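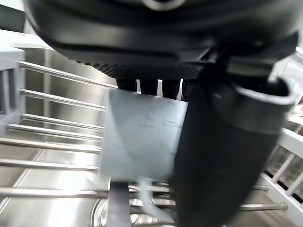 The staff kitchen at Clareo was the last part of our building to get a robot, and it has changed more of my day than the line on the second floor did. I keep the maintenance schedule there. Before the Stitance arm went in, the sink was shared work: whoever finished lunch last cleared it. Now the arm does the handling, and the people do the setup. A rack of metal rods sitting in a stainless basin is an awkward place to work. The rods throw bright highlights under the overhead light, and at close range a large black object takes up much of the wrist view, with the fingers over most of the rest.

We logged 572 picks in the first month. Of those, 17 needed a person to step in. That is a decent rate, but each stop means someone walks over, clears the fault and restarts the cycle, and it is usually the same two people. Their job descriptions were not updated. I have asked for that in writing.

The kitchen assistant's hours stayed the same. Her tasks moved to restocking and to checking the finger pads, a check that Dreto specifies every 200 cycles. She says the work is easier on the back and duller.

Next change is the pad material. I will post the numbers in March.

Print this post | E-mail this post
Search this blog Go
Contact | Copyright, all rights reserved | Back to top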